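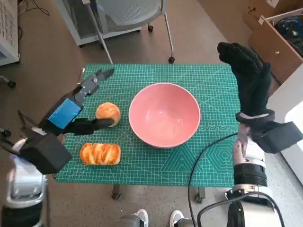 Sem Vanhove on bread, bowls and why the crust goes soft

I got to Sem's place late, my fault, missed the turn. He had the door open already and a bun in his hand. We did this in bits, between two batches and one phone call from his mum, so it jumps around. I've mostly left it in the order he said it.

Sem runs Varar, the bread table at the back of the Brellano shop. Two days a week, 14 trays when it's busy. Before that he was in the kitchen at Seneo, doing desserts he says he didn't care for. "I'd plate a mousse and then go out the back and eat toast. That should of told me something."

He started with the glazed buns. Round, plain, shiny on top. People ask for them by pointing.

"It's egg and a bit of milk, that's the whole trick. One coat before they prove, one just before the oven. If you only do the second one it goes on patchy. Everyone skips the first coat. I skipped it for years."

How thick?

"Thin. If it's running down the sides you've glued it to the tray."

He doesn't use a pastry brush with bristles any more, he lost too many in the dough. Silicone, the cheap kind. Washes up fine.

Then the marbled loaf, which is the one I came for. Orange and cream, swirled right through to the top. I'd assumed food colouring. No – roasted pumpkin, mashed and put through a sieve, worked into half the dough. The other half stays as it is.

"You have to do the two doughs so they feel the same. Pumpkin's wet, so you hold back water from that one. I can't give you a number, it depends on the pumpkin. Squeeze both. If one's softer it'll push the other one around in the tin and you get a blob, not a swirl."

He rolls them flat, stacks them, rolls the lot up, twists twice. Only twice. More than that and the colours go muddy. Rectangular tin, 9 inches long, buttered.

"People want it sweet because it's orange. It's not sweet. It's a sandwich loaf. Cheese and pickle, that's what it's for. My sister puts jam on it and I leave the room."

Phone call here. His mum wanted to know about the weekend. He told her yes to everything.

Back again. I asked about serving, because he has opinions on this, he'd told me so in his email. Mostly he has opinions on bowls.

"Baskets are a pain. Crumbs in the weave, you never get them out. I like a big ceramic bowl, glossy inside, one wipe and it's clean. Pink's good. Bread is brown and yellow, it looks alive against pink. White makes it look like a hospital lunch."

Doesn't it sweat?

"Only if you put it in hot! Let it cool. Two hours for a loaf, I know, I know. The bun you can get away with sooner. But if it goes in the bowl warm the bottom goes soft and then people tell you the bread's stale, when it's the opposite of stale."

So: cool on a rack, then bowl, cloth over the top if it's sitting out. The cloth shouldn't touch the glaze if you can help it or it lifts off. He sits it over the rim. Buns one side, slices of loaf the other, standing up if they'll stand.

He also sets things out on a cutting mat, the green craft sort with the grid on it. I asked if that was for measuring.

"Sometimes. Mostly it doesn't slide. A bowl that size on a bare table, you reach in and it walks." He does use the grid when he's shaping rolls for an order and they all have to match. But he keeps one mat for that and one for paper and knives, and they don't swap. No hot trays on it either, it warps and never lies flat again. He's wrecked 3.

We got on to storing. He doesn't do the fridge.

"Fridge makes it go hard quicker. Bench for a day, in a bag or under the bowl turned over, that works really well if your bowl's big enough. After that slice it and freeze it. Toast from frozen. The marbled one toasts lovely, the orange bit goes dark at the edges first so watch it."

The bun he'd say don't freeze, the top goes tacky. Then he said he does freeze them at home for his daughter Lu, who doesn't mind tacky. So make up your own mind.

What does he get wrong still?

"Timing. I'm always a bit behind. I pull loaves early cos there's someone standing there. Last June I sold a whole batch that was gummy in the middle, roughly half came back. Fair enough. I gave them all a bun."

And the colour of the swirl, he's never happy with it. Some weeks it's nearly red, some weeks you can hardly tell. He tried carrot, too grassy. Sweet potato was ok but went greyish where it met the cream dough. He's stuck with pumpkin, for now, though he has a bag of something in the freezer he wouldn't tell me about.

I bought a loaf on the way out – he tried not to charge me, I left the money under the scales. Ate the end of it in the car with no butter. Very good. Bit of salt in it, more than I'd put.

Varar is at the back of Brellano, past the fruit. Go before lunch if you want the marbled one.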